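Collecting Bedroom Tasks in Simulation
Speaker notes, Skidside project, April session 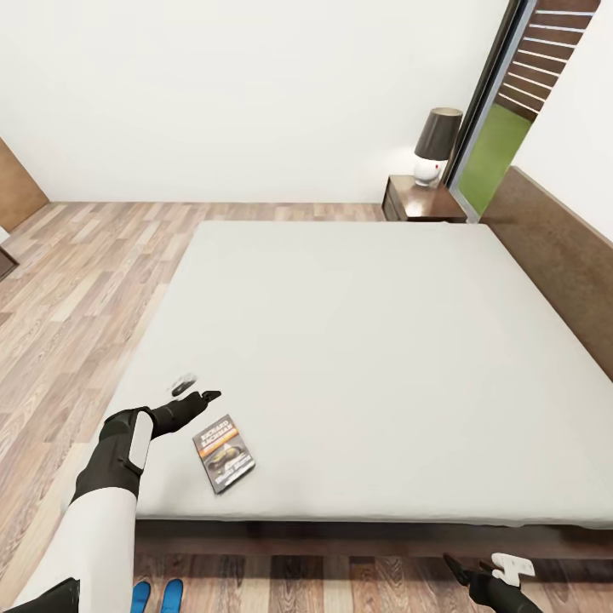 Slide 1. Bedroom layout from the robot's own view, book on the mattress.

Leave the slide up while people sit down. Start when the door is closed.

Skidside is a set of household tasks recorded in simulation. A person drives the robot, we save what the robot sees and what its joints do, and a policy is trained on the result. Today is only about the recording part. Training is the second talk, after the break.

Point to the book. It is small next to the bed, and at this distance it takes up very little of the view. The policy has to find it from pixels like these. Most of our early failures were reaching failures. The hand went to the right part of the mattress and closed on nothing.

Then point to the hand at left and the gripper low on the right. Say that both arms get recorded all the time, including the one that is not doing anything. We used to drop the idle arm from the files to save space. That was a mistake and we had to record the first batch again.

Slide 2. What one example holds
Camera view, joint positions, gripper commands, a one-line instruction in plain English. Instructions are typed by the operator before the run starts. We tried having them typed afterward and people described what they had done, including the mistakes. So: before.

Slide 3. Numbers
4 operators. The target for the bedroom set was 1,000 runs. We kept 600 after review. Give both figures, someone always asks.
A run takes about 70 seconds from reset to save. Reviewing it takes longer than recording it. Say this slowly, people planning their own collection get the budget wrong here.

Slide 4. Why runs get thrown out
- Object passes through a surface. Physics problem, goes back to the Stonura team with the seed.
- Operator stops for a long time in the middle. A short pause is fine. A long one teaches the policy to stand still.
- Object is done right but the instruction names the wrong one.
- Arm clips the bed base on the way in. We argued over this. Current rule is to keep it if the contact is light and the task finishes.

Skip the physics detail unless asked. There is a backup slide.

Slide 5. Variation
Object placement changes every run. Object angle too. Lighting changes every few runs. Furniture stays put within one room, then we switch rooms. In the first round we moved everything at once and could not tell what the policy was failing on.
Bare mattress first, bedding later. Cloth is slow to simulate and the operators lose their rhythm waiting on it. The Grallo rooms will have blankets. Do not promise a date.

Slide 6. Operator notes
Short shifts. Wrists get tired before eyes do. Depth is the hard part with small objects on a flat, light surface, since there is not much shading to judge by. Operators learned to come in low and from the side. You can see that habit in the data, and the policy picked it up. Mention that this is good and bad. It works on beds. It does not work on shelves.

Slide 7. What we would change
Write the keep/discard rules before the first run. Have two people review the same small batch and compare. Save the failures in a separate folder with a reason attached; Ostermann wants them for the recovery work and we deleted most of ours.

Questions. If short on time go straight from slide 4 to slide 7.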